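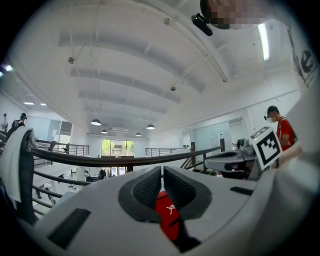

Search this site Go
Home Visits Tooling Contact

Visit notes: Relasura, mezzanine floor, Wednesday afternoon

The Relasura open day covers the software side of hand-held gripper work, and I spent most of it with the localisation people. Estíbaliz Bustamante gave the introduction. Each gripper's pose is estimated from visual-inertial tracking, with square markers used to relate one gripper to its partner. Images come in at 30 Hz and the inertial unit at 200 Hz, and both streams are resampled to 20 Hz before training.

Time alignment is done by a tool called Hoser. It estimates one offset per recording by matching angular rates, then rejects the recording if the residual drifts. Of the 405 recordings in the current set, it rejected nearly 30. I asked about rolling offsets and was told they are on the list.

The planner, Jaketlow, takes relative poses only. Fabric is the hard case: the width between the fingers says little about how much cloth is held, so the policy reads grasp state from the wrist view. Railings and repeated ceiling beams are a known source of false loop closures – the current fix is a stricter geometric check, at some cost in recall.

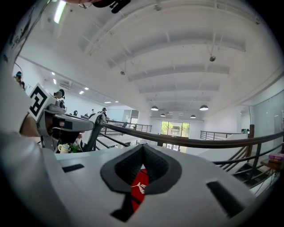 Catherine Skinner wrote afterwards that the stricter check only moves the problem, and that she would keep the loose matches and down-weight them in the solver. Her group tried both on Aranda and kept the second. I have asked for the residual plots.

Share 20 Comments 2
Previous Next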